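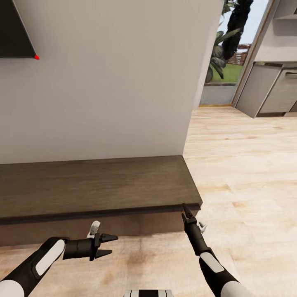
Why does the sound card number change after a reboot on Linux?

The kernel numbers cards in the order their drivers finish loading, and that order is not fixed. If you refer to the card by name instead of number, the problem goes away.

30/09/2020

I put off fixing this since February. My desktop has two sound devices, the one on the motherboard and a small USB interface made by Wavberg. Some mornings the USB one was card 0, other mornings it was card 1, and my config file said card 1. So on a bad morning everything went to the motherboard output, where I have nothing plugged in.

My first fix was a script that ran at login, looked at the list of cards and rewrote the config. It worked most of the time – it failed when the USB device was slow to appear. I added a wait of 30 seconds, which was annoying in its own way.

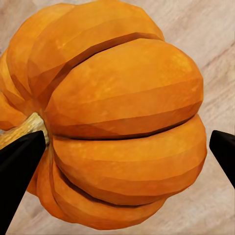 Pumpkin, close up.

The proper fix was shorter. Run aplay -l and look at the word that comes right after the card number. Mine said Wavberg. Then in /etc/asound.conf, use that word where the number was:

defaults.pcm.card Wavberg
defaults.ctl.card Wavberg

I deleted the script, rebooted a few times and the sound came out of the right place each time.

Two things to watch for. If you have a .asoundrc in your home directory, it is read after the system file and can override it. I had an old one left over from when this machine was called Urthorpe, and it cost me an evening. Also, if you own two of the same interface, the second one gets a suffix on its name, and you are back to guessing which is which. For that you need a udev rule that matches on the USB port.

I still get a click when playback starts after a long silence. It happens on the other computer, Bernside, with the same interface, so I suspect the device is going to sleep. Turning off USB autosuspend made no difference that I could hear. I will try a different cable next and then look at the power settings again.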